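Fenau holds on to beat Jelach by split decision in Brophy

Light welterweight Tomas Fenau kept his regional title at the Brophy Armory, taking a split decision over Andre Jelach after ten close rounds. Two judges had it 96-94 for Fenau. The third scored it 96-94 the other way.

The crowd of 1,099 was a sellout for the old building, which opened in 1867 and hosts boxing only a few times a year. Many of those in the balcony had come on buses from Jelach's side of the county, and they booed when the scores were read.

Jelach was the busier man early. He worked behind a stiff jab, stepped to his left and kept Fenau from setting his feet. Fenau's right eye was swollen by the end of the third, and his corner spent most of the break pressing ice against it. A left hook late in the fourth backed the champion into the ropes, though he stayed upright and was throwing back at the bell.

The fight changed in the fifth. Fenau gave up trying to counter the jab and walked in under it, going to the body with both hands. Jelach's punch output dropped over the next two rounds and he began to hold. Referee Gobnait Mulligan warned him twice in the sixth and took a point in the seventh after he leaned on the back of Fenau's neck.

That point decided the result. Without it, one of the two cards for Fenau would have been a 95-95 draw, and so would the fight.

"I thought I lost the first four, and I told my corner that," Fenau said. "After that I was hitting him whenever I wanted. One point or no point, I was the one going forward."

Jelach left the ring before the interviews. His trainer said the camp would ask the state commission to review the deduction and would push for a rematch.

"You get a warning, you get another warning, fine," he said. "But the other guy was coming in with his head low all night and never heard a word about it."

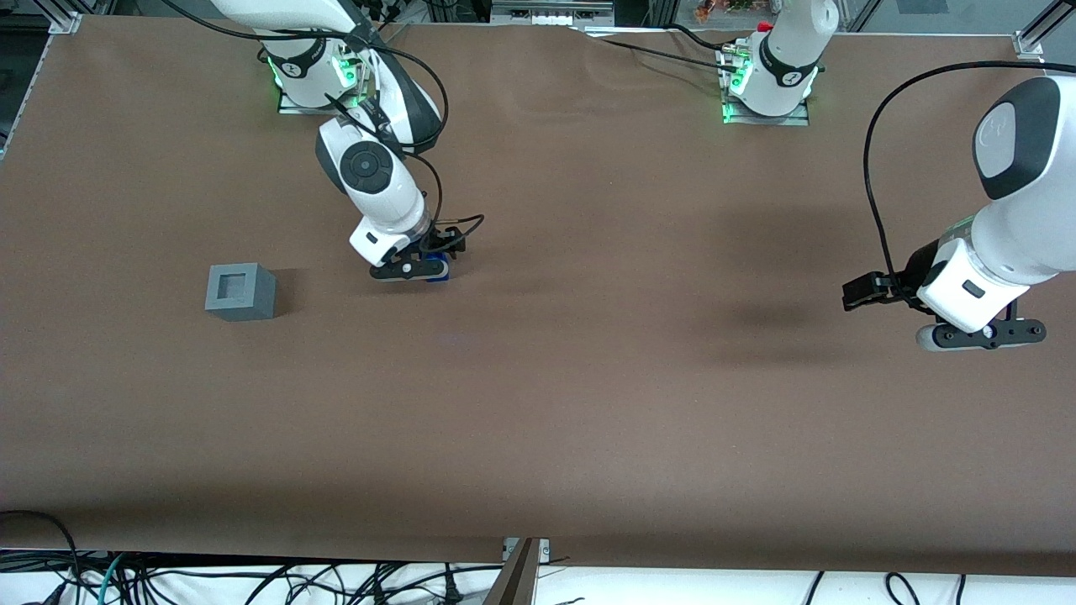 Undercard results

Heavyweight Marcus Folum needed less than two rounds to stop late replacement Dale Whitcomb. Folum dropped him with a right hand in the first and finished it with a combination along the ropes in the second. It was his first fight in 14 months following surgery on his left shoulder.

In a six-round featherweight bout, Luis Carranza outpointed Kevin Ott by scores of 60-54, 59-55 and 59-55. Ott was cut over the left eye in the second by an accidental clash of heads but was allowed to continue.

The opening bout, four rounds at middleweight, ended in a majority draw between Sean Pruitt and Darnell Hayes, both making their professional debuts.

What's next

Fenau said he plans to take a few weeks off before talking about another defense. His promoter named July as the likely month and said he would like to bring the title back to Brophy, although a rematch with Jelach could move to a larger hall if there is enough demand.

The promoter said 500 extra seats could be added at the armory with temporary bleachers along the east wall, pending approval from the fire marshal.

Folum is expected to fight again before then. No opponent has been named.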